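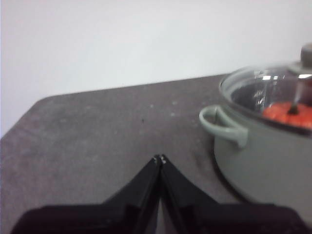

Ticket opened by Hernán Villca, group member, Du Plessis staff plan
Subject: physio claim short-paid, portal says "processed correctly"
Your claims page shows two amounts for the same visit set and they do not agree. I submitted $229 in receipts from the physio clinic in Cevudthorpe. My booklet says the plan pays up to $200 a year for physio. Plinard paid $103. On a claim this simple the booklet and the statement ought to come together at one point, and mine are nowhere near each other. I had no other physio this year. Please don't send me the link to the help article, I have read it twice.

Automatic reply
Thank you for contacting Plinard Member Support. Your request has been received. Most claim questions are answered within 14 days. You may find the article "Understanding your annual maximum" helpful.

Hernán Villca
See above regarding the article.

Anathi Zulu, Member Support
Hello Hernán, I've taken over this ticket. I can see the $103 payment. The system shows part of your yearly physio maximum was already used before this claim came in, and the payment is what was left. Could you check whether a family member on your plan had a claim?

Hernán Villca
There is no family member on my plan. It is a single plan and your own card says so. If part of the maximum was used, there should be a claim behind it with a date and a clinic name. Can you send me that?

Anathi Zulu
You're right that it's single coverage, sorry. I don't see a clinic name on the earlier amount. It is listed as "carried balance" and came over when Du Plessis moved its plan from Zalgate to us in July. I've asked the plan setup team what it stands for.

Hernán Villca
I never claimed physio under Zalgate either. We were told in the staff meeting that the switch would be "seamless" and that our benefits year would start fresh. I had my doubts then. Either the year started fresh, in which case there is nothing to carry, or it didn't, and in that case somebody should have told us in writing.

Anathi Zulu
Update from plan setup. The benefits year did start fresh for Du Plessis. Carried balances should have been cleared for physio, massage and chiro. Massage and chiro are at zero on your file. Physio is not. I've reset it and sent the claim back to be worked out again.

Hernán Villca
So "processed correctly" meant the computer did what it was told. Am I the only one on our plan with this, or just the only one who added it up?

Anathi Zulu
I can't discuss other members' files. I have passed it on as a possible group issue.

Status: waiting on reprocessing

Hernán Villca
Portal now says $200 eligible. My bank says $103. Please leave this open until the second one changes.

Anathi Zulu
Will do. The top-up goes out with the next payment run — I'll post here once it's released.

Status: open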